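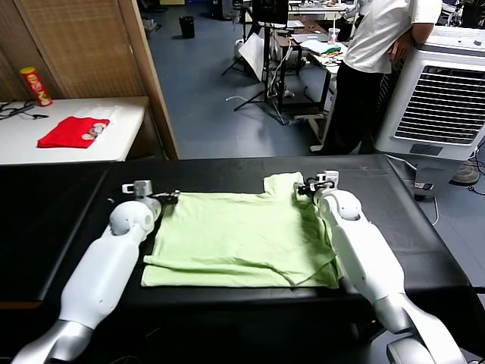 Pale green tee spread out on the padded table, before the first fold.

**Thread: Folding surface for T-shirts, padded or hard?**

**hemline_7** wrote:

I've been going back and forth on what to fold on. Right now it's a black padded table with a slightly raised border on the front and sides. Collar at the far end, hem toward the front edge. The green shirt in the photo is typical of what I get, a plain tee with soft creases all over and a diagonal bunch down the right side that needs to be pulled out first.

What I like about padding is that the cloth stays where I put it. What I don't like is that I can't get a sharp crease. My stacks lean after 14 shirts or so and I have to restart the pile.

Do people here fold on padding or on a hard top? I have a white table right behind this one that I could clear.

**draftystairs** wrote:

Hard top. I used a Costmont folding table for years with nothing on it and my stacks were fine. Padding is for ironing.

Also, that bunch on the right side is a problem wherever you fold. If you don't get it flat before the sleeves go in, you end up with a lump in the middle of the finished shirt. Hold both shoulders, lift the whole thing an inch or two, and lay it back down. Don't try to smooth it with your palm from the middle. You just move the wrinkle to the side seam.

**oatmeal_bin** wrote:

I disagree about padding. I fold for a thrift store and we do 2,000 pieces in a busy month. August was worse than that. Thin knits slide all over a bare laminate top. We put a Zaidi mat on ours and it cut down on refolding.

The lean in your stacks probably comes from the collars. They're thicker than the rest of the shirt. Turn every other shirt around so the collars aren't all at the same end.

**draftystairs** wrote:

If you turn every other one around, the stack looks terrible on a shelf. Half the fronts face the wrong way.

**oatmeal_bin** wrote:

It does on a shelf. In a drawer or a box it doesn't matter. The OP didn't say where they're going.

**hemline_7** wrote:

Boxes. They get packed 3 stacks to a box and the box gets taped shut, so looks aren't a big concern. I'll try turning them.

On the lifting, I do take it by the two shoulders. Do you lift the hem off the table too, or let it drag?

**draftystairs** wrote:

Let the hem drag. That's what pulls it straight. Lift the top half, move it back toward the collar end, and set it down. On a bare table it glides. On padding it may catch, which is my whole argument.

**pocketlint** wrote:

I have both kinds of table and use both. Padded for laying out, hard for the last two folds. It's an extra step but it takes no time if the tables are next to each other. Looks like you've got a red cloth and a plastic bag on that white table, so you'd need to move those, and the snack can.

For the fold itself, I do this:

1. Shirt front side down, collar away from you.
2. One side in to the middle, sleeve folded back on itself.
3. Same on the other side.
4. Hem up to a little below the collar.
5. Fold in half again and press with your forearm.

Step 5 is the only one where the surface matters to me.

**hemline_7** wrote:

The white table gets used for everything, that's the trouble with it. I could clear half.

I've been doing thirds at the end where you fold in half. Is there a reason to pick one?

**pocketlint** wrote:

Box height. Thirds gives you a shorter, thicker bundle. If you're stacking flat in a box, halves will sit lower and lean less. If you're filing them upright, thirds stand up better.

**oatmeal_bin** wrote:

Agree with that. Halves for flat boxes.

Has anybody tried the Distard folding board? We had one donated and it cracked along the hinge in 7 weeks. I'd like to know if that was just ours.

**draftystairs** wrote:

Mine cracked too. I cut a replacement out of a cardboard box and still use it.

**hemline_7** wrote:

Did a batch tonight. Halves, every other shirt turned, folded on the padding the whole way. The stack stayed up. Creases are still soft. I'll clear part of the white table this weekend and do the last fold there to compare.

**draftystairs** wrote:

Press with something flat when you do. A hardcover book works.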